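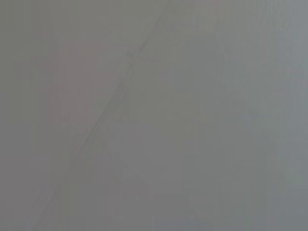
Im zweiten Block des Kurses geht es um die Handgelenkkamera, und ich sage es gleich vorweg: Das ist mein Lieblingsthema (ihr werdet es merken!). Bevor ihr irgendein Modell trainiert, schaut ihr euch bitte die Einzelbilder an, und zwar mit den eigenen Augen. Nehmt so eine graue Aufnahme mit der dünnen, weichen Linie schräg durch die Mitte: Ist das eine Kante, eine Fuge, eine Falte? Ich könnte es euch nicht sagen, und euer Netz kann es auch nicht wissen. Solche Bilder bekommen bei uns im Projekt Culska das Etikett "unklar" und bleiben trotzdem im Datensatz, also bitte nicht heimlich löschen.

Zur Abgabe: Jede Gruppe bekommt 1.527 Einzelbilder und sortiert sie in "klar", "unscharf" und "unklar". Danach rechnet ihr pro Bild die Varianz des Laplace-Filters aus, sucht euch einen Schwellenwert und vergleicht das Ganze mit eurer Handsortierung. Das Skript heißt Sowa und liegt im Kursordner. Wer mit 97 Prozent Übereinstimmung ankommt, hat vermutlich beim Sortieren schon auf die Zahlen geschielt ;-)
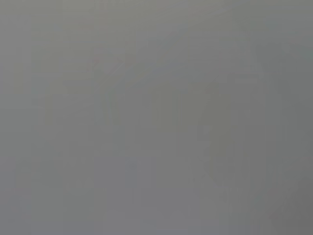
Reet Šimkus wandte im Februar ein, ein fester Schwellenwert tauge wenig, sobald sich das Licht im Labor ändert, man müsse ihn pro Aufnahmereihe neu bestimmen. Da ist was dran! Probiert also bitte beides aus und schreibt zwei, drei Sätze dazu, welche Variante ihr für den Greifwettbewerb in Hirkport nehmen würdet. Abgabe als PDF, Gruppennamen nicht vergessen, Fragen gern in der Übung.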